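Search this site Enter keywords Go

Call for Participants - Household Sorting Sessions

Broncombe invites adults to take part in paid tabletop sorting sessions in August. Each session lasts two hours. No experience is required.
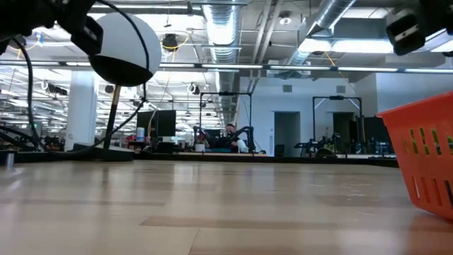
Participants will sort and pack household items at a table. Sessions take place in a large open-plan room with fluorescent lighting, and items may be presented in a perforated plastic basket such as the orange one on the tabletop. Apply to Esperanza Sepúlveda by 27th February, quoting reference 835.

Contact | © Broncombe | Back to top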